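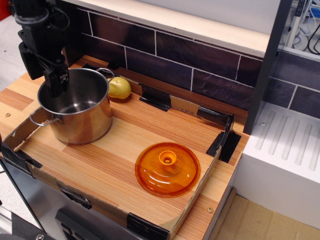 图 3-1 台面上的不锈钢锅

第三章 门窗感应器的安装与布防

3.1 动手之前

Pasis 套装的包装盒上写着“十分钟装好，全家安心”。十分钟只够把主机插上电。一套两居室的房子，请留出一个下午。至于安心，先把本章读完再说。

感应器只知道一件事：磁铁离开了没有。玻璃被割开、窗框被整个撬下来而磁铁仍贴在原处，它都不会出声。一楼住户和窗外有平台的住户，请另看第五章的玻璃震动探头。

3.2 安装步骤

1. 把所有窗户关好、锁好，再逐扇用手往外推。能推动的窗先修锁扣。锁不住的窗加了感应器，还是一扇锁不住的窗。

2. 用酒精擦净窗框，晾干。随盒附送的湿巾含护理成分，擦完胶贴粘不牢，不建议使用。

3. 将感应器主体贴在固定框上，磁铁贴在活动扇上，两者的刻线对齐，间距不超过 6 毫米。宣传页上给的数字更宽松，那是在木框上测的，铝合金窗达不到。

4. 按住不放，默数到三十。胶贴过一夜才到全部强度，当天不要反复开关。

5. 在主机上按“学习”键，开窗一次。听到两声短音为配对成功；一声长音为失败，从第 3 步重来。

6. 给每个感应器起一个看得懂的名字，例如“北卧小窗”。默认的“设备 04”在半夜收到时毫无用处。

注意：上悬窗和通风小窗最容易漏装。Kilian Fuchs 在试装报告里写过，他家的厨房小窗开到 80 毫米，系统仍然显示“已关闭”，原因是磁铁贴在了靠合页的一侧。磁铁必须贴在开启幅度最大的一边。

3.3 警号

警号标称 1120 赫兹，声音尖，隔一道防火门之后还剩多少，请自己到楼道里听一听。邻居听得见不等于会出来看，最好事先打个招呼，留下电话。

小心：试响时请勿把耳朵贴近警号，也不要在有婴儿或宠物的房间内测试。

3.4 手机推送

推送经由 Lovico 服务器转发。断网时不会有任何提示，软件首页的绿色盾牌也照样亮着。因此不要凭盾牌判断系统是否在线，应看“最后通信时间”。超过一小时没有更新，按离线处理。

备用电池容量为 400 毫安时，停电后能撑多久取决于警号响了几次。我们不给小时数。

3.5 验收

1. 布防，出门，等退出延时结束。

2. 请家人从屋内逐扇开窗，每开一扇，核对手机上的名称。

3. 拔掉路由器电源，再开一扇。警号应当响，手机应当没有动静。若警号也不响，说明主机仍处于“仅联网报警”模式，到“高级设置”中关闭。该模式出厂时默认开启，我们提过意见，目前没有改。

4. 恢复供电，撤防，把测试记录清空。

以后每月重做一遍第 2 步。保险公司是否因为装了本系统而降低保费，请直接问保险公司，销售人员的口头说法不作数。

本章由 Zinhle Coetzee 与 Haris Ghumman 修订，2016年5月15日。固件预定 6 月更新，届时 3.4 节可能有变动。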